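## The Bagging Desk, or: How We Spent the Spring Shopping for Nothing

Readers of the last issue will remember that the Flutthorpe lab had promised a robot that could pack groceries. It still has not got one. What it does have is a pile of recordings of people packing groceries through a robot, which the Vorent project considers the harder half of the job and which the rest of the building considers an odd way to spend a grant.

The method is simple to explain and tiring to do. An operator works the two arms by remote control, one hand to each, and everything the joints do gets written down alongside the camera views. Do that enough times, the theory goes, and the arms will pick up the habit. We have 308 attempts logged so far. After a first pass through the Gruseo review tool, 204 were judged fit to learn from. The remainder are being kept in a folder with a rude name.

Most of the trouble is the bag. A bottle is a polite object: it has one shape and it keeps it. A paper bag has opinions. Grip it too low and the mouth closes. Grip it too high and you are holding a handle, which then swings. The operators have settled on pinching the top edge with the left arm and leaving it there while the right arm does the fetching, much as you would at the store if you had two fingers and no feeling in either of them.

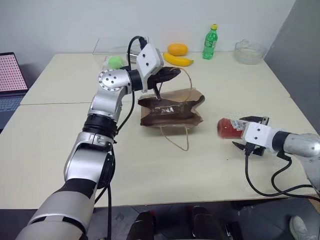
*Left arm on the bag, right arm on the red bottle, fruit waiting its turn.*

The fruit has been less restful than it looks. The banana can be approached from several directions, all of them slightly wrong, and the learning people have asked us to please choose one and stick with it. Operators, it emerges, have strong personal styles. One comes straight down on everything like a heron. Another circles. Mix the two and you get a policy that starts to circle, changes its mind, and comes down on the table.

So there is now a house style, two pages long, posted by the Olatunji desk. Approach from the side. Pause before you close the jaws. If you fumble, recover on the recording and keep going, as a clean rescue is worth having and a restart is not. Sessions are capped at up to 40 minutes, after which wrists get sloppy and language gets worse.

The next round adds 6 new items, among them a box of crackers, which everyone is looking forward to for reasons unconnected with research. First training results should be ready for the December issue. Anyone in the building who would like a turn at the controls can sign up on the sheet outside the lab. Experience with video games is welcome, though so far it has mainly helped with the complaining.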